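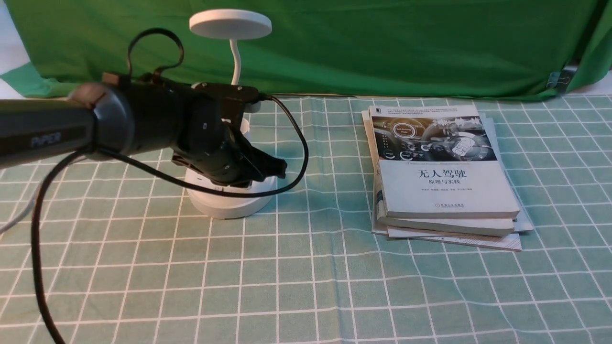 Pramden, the second game from Pasteo, is a first-person puzzle game in which the player restores power to a flooded conference hotel by moving plugs between sockets. Almost everything the player touches is attached to something else by a cord, and the cords are simulated in full, including the parts lying out of sight behind furniture. Most games handle a cord as a fixed curve between two end points. That breaks down on an ordinary tabletop, where a long black cable can leave its connector, drop in a wide loop, pass in front of the base of a lamp and sweep back the way it came. A fixed curve has no opinion about the lamp. Move either end and the cable slides straight through it.

Pasteo's solver, named Chettiar, treats each cable as a chain of short rigid segments with a bending limit at every joint. A desk lead in the opening chapter has few segments. The fire hose in the Gerier wing, which uses the same code with different stiffness values, has many more. The shipping build contains 1,165 simulated cables across all chapters, though the level streaming system keeps only those in the current room and its immediate neighbors awake. The rest are stored as a list of joint positions and restored when a door opens.

The solver runs at 600 steps per second regardless of display rate. An earlier version tied the step count to the frame rate, with the result that a cable was measurably stiffer on a fast machine than on a slow one. In a racing game this might pass as a rounding error. In Pramden the length of a cable under tension decides whether a plug reaches a socket, and testers on different hardware were getting different answers to the same puzzle. Fixing the step rate cost processor time, which was recovered by dropping self-collision for any cable that had not been touched in the last few seconds.

Self-collision is the expensive part. A cable crossing over itself has to know which strand is on top, and that order has to survive being dragged, saved and reloaded. The prototype stored only positions in the save file, and knots regularly came undone on loading. The current format also records each crossing and its order, so a player can tie a working overhand knot in chapter two and find it intact in chapter five. Two puzzles depend on it. Neither says so.

Friction gets similar treatment. Each surface in the hotel carries two values, one for a resting cable and one for a moving cable, and carpet is high enough on the first that a long lead can be laid in a bend and left there. Marble is not. The lobby puzzle, the first that most players will find hard, is largely a matter of noticing this difference and routing the supply around the reception desk by way of the rugs.

Weight is modeled too, with less consistency. A plug hanging over the edge of a table pulls its cord after it once enough of the cord is over the side, and the point at which this starts is easy to predict after an hour of play. Heavy appliances are another matter. The floor polisher can be tipped by its own lead, but the refrigerator is bolted in place by the level data and ignores any load applied to it. The seam between these two kinds of object shows most in the kitchens.

Controls remain the weak point. The player has one hand, moved with the mouse or right stick, and a grip button. Holding a second button pays cable out through the fingers, and releasing it clamps. On a mouse this is precise enough for fine work behind a cabinet. On a controller the hand accelerates too sharply, and the sensitivity menu offers 7 settings, of which only the lowest two are usable for threading. A gyro option is listed but was disabled in the build tested.

Performance on the test machine was steady in all but one room. The switchboard hall at the end of chapter four has every cable awake at once, a total of 1,291 joints when the player arrives and more as bundles are cut open. Frame times there rose by half and did not recover until the hall was left. Lowering shadow quality had no effect. Lowering the cable detail setting did, at the price of visible corners in tight bends. The setting changes only the drawn mesh and the number of contact points, so puzzle solutions are unaffected.

Pramden is due in November on PC. Pasteo plans to release the Chettiar cable editor alongside it as a separate download, with the hotel's furniture set included and chapter levels locked. Console versions are planned, without a date.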